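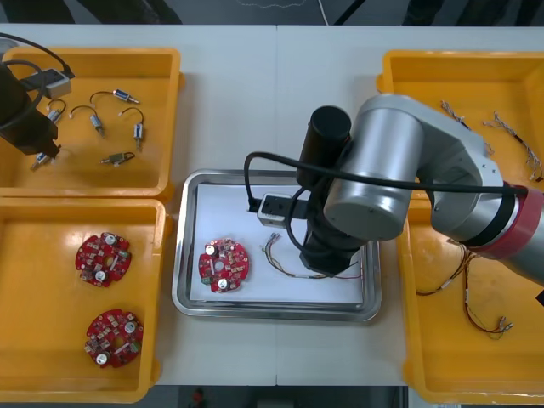 Yellow bins and a steel tray on a white table

I've kept a trading journal since January and it has changed how I size my positions more than anything I've read on the subject.

Before that I bought in round numbers. Whatever the share, I'd put in the same lump of cash and decide later how much pain I could take. Kauppinen was the one that put a stop to it. I bought at 372, watched it slip to 331 and sold there, mostly because I was tired of looking at it. The loss was bigger than it should have been for an idea I was only half sure of.

Now I start from the exit. I write down the price at which I'd accept I was wrong, take the gap between that and my entry, and work out how many shares I can hold so that the damage stays under 2% of the account. A wide gap means a small holding. Braltulora jumps about so much that my last position in it was 91 shares, and it felt silly typing the order in. I slept fine, though.

Hoi-yan Tse asked in the comments whether I include dealing costs in that 2%. I do now. I didn't for the first few weeks, and on small positions the costs were eating a fair bit of the allowance – worth checking if you trade in modest amounts like me.

I still haven't worked out what to do with shares that move together. I hold both Oder and Dasel, and when one drops the other usually follows by lunchtime, so two positions at 2% are closer to one at 4%. For the moment I halve the second one. If you have a better method, leave it below and I'll try it on the next pair.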